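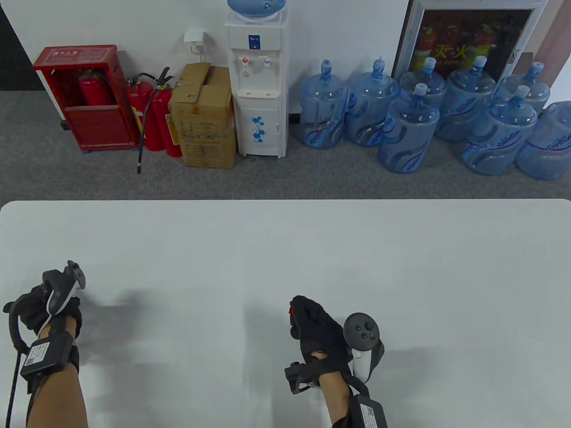

3. The Workroom and Its Fire Equipment

The third part of this report considers the room in which the practical sessions of the Holedton project were held. The first two parts dealt with the timetable and with the layout of the building as a whole. This part was prepared separately, at the request of the course office, so that the condition of a shared workroom could be recorded alongside the results of the work done in it.

3.1 General arrangement

The room has white walls and a grey carpeted floor. Work is carried out at a white table, with open floor between the table and the wall behind it. The pale surface of the table was found suitable for handling small items, although shadows from the hands were noticeable under the ceiling lights and made fine marks on paper harder to read. Students who sat for long periods reported that the height of the table was acceptable.

The project group was allotted the room for 16 sessions. Storage in the room is limited, and materials brought in for a session were taken away again at its end. This rule was observed with one exception in March, when two boxes of card were left overnight and were moved by the cleaning staff.

3.2 Fire equipment along the wall

A red fire hydrant cabinet stands against the wall beyond the table. It has a white-framed open front, with a printed label in Chinese characters along the top, and holds a red extinguisher with a black hose. Two further red extinguishers stand on the floor to the right of the cabinet. One is taller than the other and leans slightly. The other has a white and yellow instruction label on its side.

The group discussed whether extinguishers standing directly on the carpet should be considered properly placed. The handbook issued to students by Plornura, the firm which manages the building, asks that portable extinguishers be kept on a stand or a wall bracket and that hoses be secured against the body. A hose with a nozzle hangs down here and curls towards the floor, where it could be caught by a passing foot or a chair leg. The group therefore recommends that both floor extinguishers be given a stand and that the hose be clipped back.

3.3 Access

Access to the cabinet was assessed by walking from each seat at the table to the wall. The longest route took 4 seconds at an ordinary pace. No student had to move furniture in order to reach the cabinet, but the route would be narrower if the chairs from the adjoining room were brought in, as is usual before public talks. It is suggested that a strip of floor in front of the equipment be marked with tape and kept clear at all times.

3.4 Questionnaire

A short questionnaire was given to users of the building, and 96 completed forms were returned. Respondents were asked where the nearest extinguisher to their usual seat was to be found and whether they had read its label. Most were able to give the place. Far fewer had read the label, and several remarked that they would not know which type of extinguisher to choose. Comments on the room itself were mainly concerned with heating and fall outside the scope of this part.

3.5 Recommendations

The group recommends the following to Plornura and to the course office:

Stands should be provided for the two extinguishers on the floor.
The hanging hose should be secured.
A bilingual notice should be placed beside the cabinet.
The introductory talk for new students should include the reading of an extinguisher label.

The cost of the stands and the notice has not been worked out in detail. A quotation has been requested from Barredo and will be attached to the final version as Appendix B.

Submitted to the course office on 9/11/25.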